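3.2 Wear of coil closures on small textile goods

Small zippered articles such as pencil pouches, cosmetic bags and cable cases are rarely covered by durability standards written for apparel or luggage. Apparel methods assume laundering as the main source of damage, and luggage methods assume loads that a small pouch never sees. The articles studied in this section fall between the two. They are opened and closed many times a day, are often overfilled, and are seldom washed. The aim was to find which part of the closure limits service life under these conditions, and whether the failure can be predicted from measurements made before use.

The sample consisted of 434 pouches collected through a return program run at two sites, Dollov and Kasden. All had a single closure with a continuous coil and one slider. Pouches with molded or metal teeth were excluded, as were articles with a closure longer than the body. Donors filled in a short form stating the length of use and the usual contents. Forms were missing or incomplete for a small part of the Kasden returns, and those pouches were kept in the failure counts but left out of any analysis that needed age.

Each pouch was emptied, brushed and conditioned for 24 hours in standard atmosphere before handling. Conditioning was not extended for coated fabrics, although these reach balance more slowly. A trial on a subset showed that the difference in slider force between one and two days was smaller than the spread between repeat pulls on the same pouch.

Closures were graded on a scale with 5 levels. Level 1 was given where the slider moved freely along the full length and the coil stayed engaged behind it. Level 2 covered closures with local resistance. Level 3 was given where the coil separated under light finger pressure but could be closed again by a second pass. Level 4 covered repeated separation, and level 5 was reserved for closures that could not be closed at all. Damage to the end stops, the tape, the seam and the adjoining fabric was recorded on a separate sheet so that it would not affect the closure grade. Two graders worked independently, and disagreements were settled by a third reading made without sight of the first two.

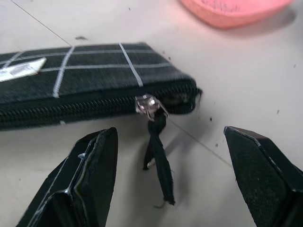
Figure 3. Fabric pouch with a black coil zipper and metal slider. Some fraying is present at the rounded end.

Slider force was measured with a bench tester supplied by Pearce. The pouch was held flat by its lower edge, and the slider was pulled at constant speed along the line of the closure. Force was logged over the middle portion of the travel only. The two ends were left out for the reason that readings there depend strongly on how the tape has been folded into the side seam, and this differs from maker to maker. A separate cross-pull test was made at the center of the closure, with the jaws gripping the tape on both sides and the load raised until the coil parted or the set limit was reached.

The most common finding at levels 3 and 4 was a loss of grip between the coil halves with no visible damage to the coil itself. In these cases the slider had opened at the rear. The gap between its upper and lower plates was wider than in level 1 closures of the same nominal size, and fitting a new slider restored normal closing in most of them. Coil damage proper – flattened or displaced turns – was less frequent and tended to lie close to the position where the slider rests when the pouch is shut. Broken sewing thread along the coil was seen in 13 pouches. It was always accompanied by a grade of 3 or worse.

Damage at the ends of the closure followed a different pattern. It depended little on age and much on construction. Where the tape ends were enclosed in a bound seam, fraying of the surrounding fabric was light even in old pouches. Where they were turned under and held by a single line of stitching, the cut edge of the body fabric could work its way out, and loose yarns were then free to enter the slider. Plain woven bodies were more prone to this than coated ones. Repair staff at Dollov reported that trimming such yarns by hand was part of their usual routine, and some of the collected pouches may therefore have been trimmed by their owners before return. The end damage figures should be read as a lower bound.

Stated contents had a weaker effect than expected. Pouches used for pens and pencils did not differ clearly from those used for cables, once age was taken into account. The exception was overfilling. Pouches described by their owners as "usually full" had higher closure grades at all ages, and the effect was strongest for short closures, in which the curve of the filled body forces the coil halves apart close to the slider.

A simple model was fitted using slider gap, cross-pull strength and closure length as inputs. Slider gap alone accounted for most of the explained variation in closure grade. Adding cross-pull strength gave a modest gain, and closure length gave almost none. The model was then checked against a second lot of unused pouches bought in February and cycled on the Pavex rig with a fixed filling. Agreement was fair for plain woven bodies. For coated bodies the model predicted failure too early, by about 24 percent of the cycle count, probably as a result of the stiffer fabric guiding the slider and limiting side load.

Two limits of the sample should be noted. The return program attracted pouches that people were ready to give up, so sound closures are likely to be underrepresented. In addition, age was taken from memory and rounded by most donors to the nearest half year. Neither limit affects the comparison of slider gap with closure grade, which rests on bench measurements, but both bear on the service life estimates in Section 3.3.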